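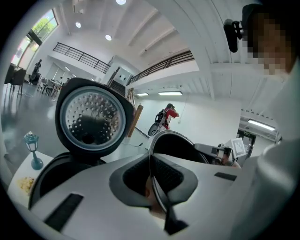 21 Aug 2024

Money day. Inger wants the equipment list for the next round by the end of the week, and I told her she'd get a real one this time and not the back-of-envelope thing I sent in June (sorry, Inger). So I'm writing down what I think while I'm still sitting next to the stuff.

First item, hand-held grippers. We have been planning as if a pair is a pair and it lasts forever. Fouad went through the drawer this morning and his opinion is that the finger pads are what we'll be buying all year, the bodies will be fine. I'm inclined to believe him, he's the one who has to change them. So the line goes in as pads, 12 sets, and one complete spare pair. Brusto quoted 121 a set, which made me choke a little, but Gallby's were cheaper last time and the screws didn't fit, and we lost a whole afternoon to drilling. Not doing that again!! Brusto it is, unless Rania talks them down. She usually can.

Second, printed marker cubes. Elias says we can make these ourselves forever and please stop putting them in the budget. Fine. Taken out. What I do want is a better printer for the labels, matte stock only, and someone (me, I guess) has to check whether the one upstairs can handle the thicker sheets before we spend anything.

Third, and this is the one I expect a fight over: the arm. The Tandale quote came to 3690 for the mount and the cabling alone, arm not included, and it's good for 9 weeks. Graciela thinks we should sign it now. I keep going back and forth. My worry is that we buy a mount sized for a clean bench and then find out what a kitchen job needs. Take the rice cooker. The lid stands straight up behind the pot when it's open, so anything coming in from the back has to clear it, and the steaming tray has to go down level inside the rim. With hands you tilt your wrist a bit and don't even think about it. An arm bolted at the back edge of the table would have to come over the lid and then down, and I'm not sure the shorter reach gets there. I'd rather measure that with cardboard and tape before I sign for anything.

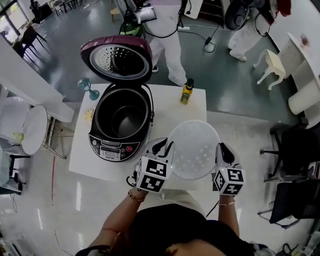 Which brings me to tables. The white one is OK to work at, but I want to know what it weighs and what it'll take at the edge before we talk about clamping a mount to it. Elias has a scale. If it's too light we need a proper bench, and that's a whole new line on the list that Inger hasn't heard of yet, so be gentle when you tell her.

Cables. Every time I do a budget I leave out cables, and every time we end up pulling them out of other people's setups. This time they're in: longer power leads, two more power strips, and floor covers so we can stop stepping over everything. Cheap stuff, just put it all on one order with Farah and be done.

Appliances too. I'd like a second rice cooker, a different make with a different lid, plus a spare inner pot and tray for the one we've got. Fouad asked if we could add a toaster oven while we're at it. Sure, why not, but it goes at the bottom and it's the first thing I cross off.

Still open:
- reach over the raised lid, cardboard test, me and Graciela
- table weight, Elias
- pad price, Rania to call Brusto
- does the Tandale quote include shipping? It doesn't say anywhere, I read it twice
- printer upstairs, me

Inger, if you're reading this before I've sent the list, the pads and the cables are safe to approve as they are. Leave the mount alone until the cardboard test is done.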